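Continuity Editor, Shared-Universe Comics (full time, fixed term)
Skadlow, Reno, Nevada

Applications close 29 October 2019

Skadlow publishes monthly superhero and science fiction comics and keeps the back catalog in print. The catalog stands at 1,417 issues across the main line, the Guerreiro line and a group of finished limited series. We are hiring one continuity editor to work on the issue database and to check new scripts against it.

The post is based in the Reno office. It starts in March and runs for one year. Extension depends on the publishing schedule and is decided in the last quarter of the term.

Background to the post

The main line and the Guerreiro line were written as separate settings. They were joined in Vollordale, a crossover event in which characters from both lines were moved into one city and several of them were given altered histories. Two later series then reversed part of that change for some characters and left it in place for others. The printed issues do not always agree on which version of a character is in use.

The present database was built before Vollordale. It holds one history per character and one date of first appearance. It cannot record that a character has two histories that are both in use, or that an event took place in one version of the city only. Letters from readers, trade paperback introductions and the text pages in back issues have been used to patch gaps, with mixed results.

A new record structure has been agreed. It separates the character, the version of the character and the issue. The continuity editor will move existing records into this structure, issue by issue, and resolve conflicts or mark them as open.
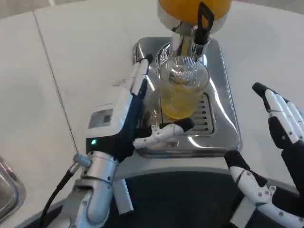 Glass under the tap of a drink dispenser.

Duties

Read back issues in publication order and enter one record per story. A standard issue has 22 story pages. Annuals, backup stories and reprint material are entered separately and linked to the parent issue.

For each story, record the following: characters present, version of each character, location, powers or equipment shown for the first time, deaths, returns, changes of costume, changes of team, and any direct reference to an earlier issue. Page and panel are given for every entry. An entry without a page and panel reference is treated as incomplete.

Distinguish between what is drawn, what is said by a character and what is stated in a caption. These three often differ. A character may claim in dialogue to have been present at an event from which the art clearly leaves him out. The database records both and gives neither priority. Priority is decided by the line editor.

Check incoming scripts for the main line and the Guerreiro line. A script check covers factual conflicts with published stories only. It does not cover pacing, dialogue quality or whether a plot is a good idea. Conflicts are returned as a numbered list with references, and each is graded as fixed in print, implied in print, or convention.

Check lettered pages before they go to the printer. At this stage only names, titles, editor's footnotes and issue references are checked. Art corrections are not possible after lettering except for coloring.

Write editor's footnotes where the line editor asks for them. House style for footnotes is the series title, the issue number and no joke.

Prepare a reading order for each collected edition. The Vollordale collections are the first priority. The current paperback edition prints the tie-in issues by title and the reader meets the ending of one series before its opening. The revised edition will print them in story order, with a table of original publication at the back.

Answer continuity questions from writers and artists by email within two working days. Common questions concern height, eye color, who knows whose secret identity, and whether a given building has been destroyed.

Duties not included

The continuity editor does not commission work, negotiate with creators, manage print schedules or write for any title. The editor does not post on the company's social media accounts. Questions from reviewers and fan sites go to the publicity desk.

Staff may not pitch stories to Skadlow while employed in this post and for six months afterward. Please consider this before applying if your aim is to write comics.

Required

Experience of structured record keeping. This may come from library cataloging, archives, indexing, technical editing, games data or similar work.

Ability to read a comics page closely and describe its content in short, neutral sentences.

Good working knowledge of American monthly comics as a format: issue numbering, relaunches, legacy numbering, variant covers, crossovers, tie-ins and retailer solicitations. You must be able to explain why a second issue number one does not always mean a new series.

Accurate written English.

Confidence with spreadsheets and with a simple query tool. Programming is not needed.

Useful but not required

Prior reading of Skadlow titles. We do not expect applicants to know the catalog. Past hires who came in without it took one to two months longer to reach full speed and made fewer assumptions while doing so.

Knowledge of production files and lettering conventions.

Reading knowledge of Portuguese. Part of the Guerreiro line was first published in that language, and the English editions were cut and relettered. The cuts are not marked in the English issues.

Working conditions

Hours are full time, during the day, in the office. Bound volumes and file copies may not be taken home. Scans exist for most of the catalog, but the early scans are low in quality and small lettering cannot be read from them, so paper copies are used for first entry.

Each editor has a desk, two monitors and a book cradle. Food and drink are kept away from the file copies.
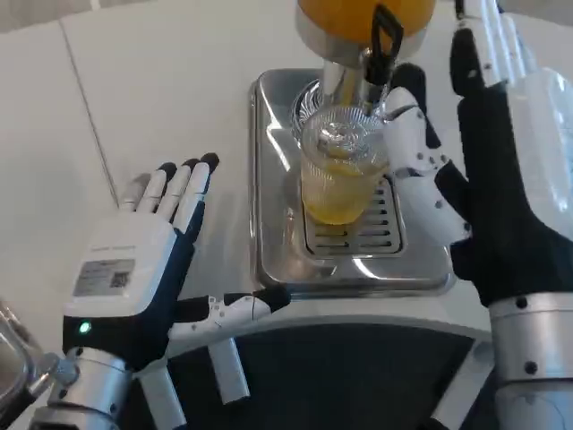 Glass of juice on the drip tray, orange container above.

Pay is $3,000 per month before tax, with health coverage from the first day. Overtime is not expected. In the two weeks before an event series goes to print, hours may shift later in the day, and equal time off is given in the following month.

Staff receive one copy of each new issue and one copy of each collected edition they have worked on. Continuity editors are credited on the indicia page of every issue they have checked, under the name they choose.

Moving costs are not paid. Remote work is not available for this post.

Training

The first two weeks are spent on the record structure and the style sheet. New editors enter a closed six-issue limited series that has already been entered by another editor. The two sets of records are then compared line by line. Differences are discussed and, where the style sheet is unclear, the style sheet is changed.

From the third week, the editor works on the main line under review. Review ends when the error rate on checked records falls to the level given in the style sheet. There is no fixed date for this.

Script checks begin after review ends.

How to apply

Send a single PDF containing:

A résumé of no more than two pages.

A cover letter of one page. State which kinds of records you have kept, in what system, and who used them.
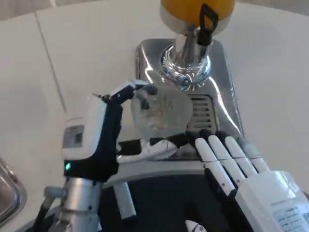
A continuity note on any one published superhero comic from any publisher. Choose an issue that conflicts with an earlier one. State the conflict, give page and panel for both sides, and list the ways it could be resolved without changing either issue. Do not say which you prefer. The note should fit on two pages. Art samples and plot proposals will be deleted unread.

Put the words Continuity Editor and your last name in the subject line. Use the applications address on the contact page of this site. Applications on paper are accepted at the Reno office but cannot be returned.

Selection

All complete applications are read by two editors working separately. The continuity note carries more weight than the résumé. Notes are judged on the accuracy of the references, the separation of drawn and spoken evidence, and the number of possible resolutions found. Your choice of title or character has no effect on the result.

Applicants on the short list are sent a paid test. The test consists of one issue from the Guerreiro line, supplied as a scan, with a blank record form and the style sheet. It takes most people half a day. Payment is $100 on receipt of the completed form, whatever the outcome.

Interviews are held in Reno or by video call. They last one hour. The first half covers the test record, and applicants will be asked to defend or change individual entries. The second half covers a short script extract handed over at the start, with ten minutes to read it. The extract contains planted conflicts and at least one thing that looks like a conflict and is not.

References are requested only after an offer has been made.

Incomplete applications are not held over. If your file is missing a part, send the whole file again before the closing date and the earlier one will be discarded. Every applicant will receive a reply by email. We cannot give comments on individual continuity notes, but applicants who complete the paid test may ask for a copy of the reference record for the test issue.

Skadlow is an equal opportunity employer. Applicants who need large-format scans, a screen reader version of the style sheet or extra time for the test should say so in the cover letter. Applicants must already have the right to work in the United States.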